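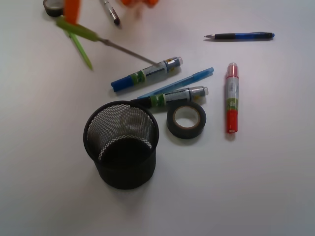

Cherkaoui's desk clerk wrote back to say I'd been too soft on the extension leads last time, and could I please be harder on them. Fair enough! So I've gone through the Skendton office again with my sleeves rolled up, and the comments are longer than usual.

Workplace safety walk-round, Skendton office, upper floor
Date: 14 April 2026
Last walk-round: December

1. Way out and stairs
Fire door closes fully on its own: YES
Route clear to the street: NO
Comment: Two boxes of Clarno brochures on the half landing again. I moved them myself, which I shouldn't have to do, and they're now in the print cupboard. Please leave them there.

2. Fire extinguishers
In place, pin and seal intact: YES
Service label in date: YES, all but one
Comment: The one by the kitchen has a label so faded I can't read the year. I've rung Bretska and they'll bring a new tag (and check the thing properly while they're here).

3. Extension leads and plugs
No lead plugged into another lead: NO
Cables free of damage: NO
Comment: Right, the big one. Under the window desks there's a lead running into a second lead, and the second has a fan heater on it. I switched the heater off and took it away. One laptop charger had been patched with tape where the outer cover had split -- that's gone in the bin. Tape isn't a repair, however neatly it's wound. Ask for a new charger, there's money for it.

4. Desks and chairs
Chairs adjust and lock: 38 out of 39
Comment: The odd one out sinks slowly while you sit on it. I've put it in the corridor with a note on. Someone has been using it as a footstool, so please don't!

5. Cutting and sharp things
Blades stored closed: YES
Guillotine guard fitted: YES
Comment: Much better than December, when I found a bare scalpel blade in with the biros. Thank you, whoever sorted that drawer.

6. Kitchen
Kettle and microwave tested: YES
Floor dry: NO
Comment: Slow drip from the fridge. I've put a tray under it and a cone in front. The quote for a new fridge came to 2,278 with the fitting and the worktop changes, and I nearly fell over, so I've asked for one without the worktop.

7. First aid box
Contents match the list: NO
Comment: No eyewash and only 8 plasters left, most of them the tiny ones. Reordered. If you take the last of something, write it on the lid.

8. Lighting
All lights working: NO
Comment: Tube flickering over the photocopier. It gave me a headache in ten minutes, so I don't know how the accounts lot put up with it -- reported to the landlord.

Result: PASS WITH ACTIONS
Items 1 and 3 are dealt with as far as I can do on the day. Items 2, 4, 6, 7 and 8 stay open until I've seen them put right myself. Next time I'll start under the window desks.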